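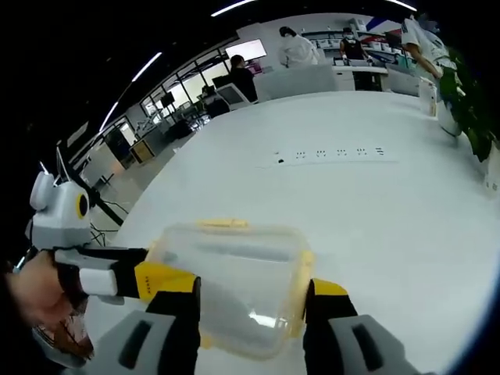 Nanavora, February 19, 2003

Collance Shelf Labels, Series 2
Made by Alau

Collance labels are printed on coated paper stock with a removable adhesive. They are made for pantries, stockrooms and small kitchens where the contents of a box change often. The label holds in a refrigerator or freezer and peels off by hand. Apply to a clean, dry surface and press down for a few seconds.

Series 2 replaces the first series, which is sold out. The writing area is wider and the adhesive is new. The date line has moved to the top right corner. Rolls from both series fit the same dispenser.

Sizes and packs
Small roll, 600 labels
Large roll, 2,000 labels
Dispenser sold separately

Item number for the large roll is 3,061. The small roll is 2,999. Please give the item number when you order by phone or fax.

Pens
Use a fine permanent marker. Ballpoint works but fades in the freezer. Pencil is not suitable for the coated surface.

Care
Remove labels before putting containers in a dishwasher or microwave. Any adhesive left behind comes off with warm water and dish soap. Store unused rolls flat, away from heaters and direct sun.

Ordering
Both rolls are in stock at Byun. The dispenser ships in March. For store accounts and printed samples, ask for Su-bin Son at the order desk. Opened rolls cannot be returned.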